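Chapter 4
Collecting the Examples

After reading this chapter you will be able to plan a small collection of demonstrations, to decide which of them to keep, and to write down what another person needs in order to use them.

4.1 Where the examples come from

In Chapter 3 we supposed that the examples were already given. In practice somebody must make them, and this work takes more time than the training itself. When Judite Lobo and Tomás Pinheiro prepared the first Rutinar collection, they recorded 600 demonstrations of one simple task: the arm takes a small object and carries it to another place. The recording was finished in March. After the review, 56 demonstrations were removed, most of them for the same fault. The operator had stopped in the middle of the motion to think, and the learner copied the pause.

From this we take a first rule. A demonstration must show the decision that we want, at the speed that we want. It is permitted to practice before recording, and we recommend it.

The second rule concerns variety. If the object always starts from the same point, the system learns the point and does not learn the object. The same is valid for the room. In a simulator, such as the one we use in the exercises, it costs little to change the floor, the light or the large things standing near the arm, and a learner trained among many surroundings is less disturbed by a new one. 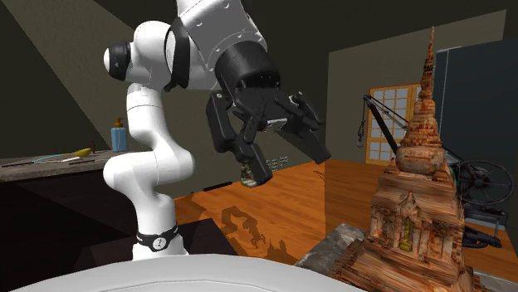 For each demonstration we keep 2 files. The first contains the joint positions and the state of the gripper at every step. The second contains the notes of the operator: the starting arrangement, the result, and any doubt about it. Students often leave the second file empty. Please do not do this, as Section 4.3 depends on it.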